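El déficit de Bastititz baja, pero la deuda sigue creciendo

Por Corrado Amato
25 de junio de 2021

El gobierno de Bastititz presentó las cuentas públicas del último ejercicio y el resultado es mejor de lo que se esperaba en marzo. El déficit quedó en el 2 % del producto interior bruto, un punto menos que el 3 % que figuraba en el presupuesto aprobado. La deuda total, en cambio, aumentó y alcanza ahora los 3.049 millones.

Las dos cifras pueden parecer contradictorias, y en la presentación varios periodistas preguntaron por este punto. El déficit mide lo que falta en un solo año: la diferencia entre lo que el Estado gasta y lo que ingresa. La deuda es la suma de lo que se pidió prestado en los años anteriores y todavía no se devolvió. Mientras exista déficit, aunque sea pequeño, en general hay que pedir dinero nuevo, y la deuda sube.

Según el documento, la mejora viene sobre todo de los ingresos. La recaudación del impuesto sobre el consumo superó en 400 millones la previsión inicial. El ministerio lo explica por la reapertura del comercio y por el aumento de las compras de bienes duraderos, como automóviles, muebles y electrodomésticos, que muchas familias habían aplazado. El impuesto sobre los beneficios de las empresas dio un resultado casi igual al previsto.

Por el lado del gasto hubo menos cambios. Los sueldos públicos y las pensiones crecieron conforme a lo acordado. La inversión fue inferior a lo presupuestado, y este detalle es importante para leer bien el resultado. Una parte de las obras previstas no empezó a tiempo, entre ellas la ampliación del puerto de Plostby, y el dinero que no se gastó este año se deberá gastar en el próximo. El ahorro, por lo tanto, es en parte solamente un retraso.

Así lo señala también la consultora Cattaneo en una nota enviada a sus clientes. Sus analistas calculan que, si las obras de Plostby hubieran seguido el calendario, el déficit habría estado más cerca del objetivo original. La nota reconoce que la recaudación es sólida, pero recomienda prudencia con los ingresos que dependen de compras que una familia no repite todos los años.

El ministerio no comparte completamente esta lectura. En su respuesta escrita afirma que la inversión pendiente ya está incluida en el plan del próximo ejercicio y que no será necesario modificar los límites de gasto. Añade que el coste medio de la deuda bajó, porque los préstamos antiguos, con intereses más altos, se sustituyeron por otros más baratos.

Para los municipios la noticia tiene consecuencias prácticas. Una parte del impuesto sobre el consumo se reparte entre ellos según la población, y el exceso de recaudación se transferirá después del verano. Gredmont, que cerró su propio presupuesto con dificultades, ya anunció que destinará su parte a pagar facturas atrasadas a los proveedores. Las asociaciones de empresarios de la ciudad habían pedido esta medida en varias ocasiones, porque para una empresa pequeña cobrar con meses de retraso significa muchas veces tener que pedir un crédito. 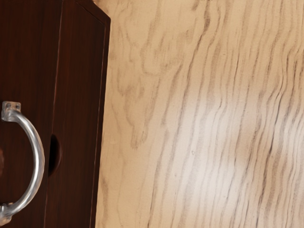 Queda abierta la cuestión de los precios. Cuando los precios suben, el impuesto sobre el consumo recauda más aunque la gente compre la misma cantidad de cosas. El informe ofrece las cifras en valor nominal, es decir, sin descontar la inflación, y promete publicar más adelante una tabla con los datos corregidos. Hasta entonces será difícil saber qué parte del aumento corresponde a una actividad económica mayor y qué parte a los precios.

La oposición pidió que esta tabla se publique antes del debate parlamentario. También solicita una lista de todas las obras retrasadas, con el importe de cada una y la nueva fecha de inicio. El gobierno aceptó entregar la lista, pero no dio un plazo para los datos corregidos.

El parlamento deberá votar las cuentas antes de la pausa de verano. Si las aprueba, el ministerio empezará a preparar el presupuesto siguiente, en el que propone mantener los impuestos sin cambios y volver a fijar el objetivo de déficit en el 2 %. Las transferencias a los municipios no dependen de esta votación y se harán en cualquier caso.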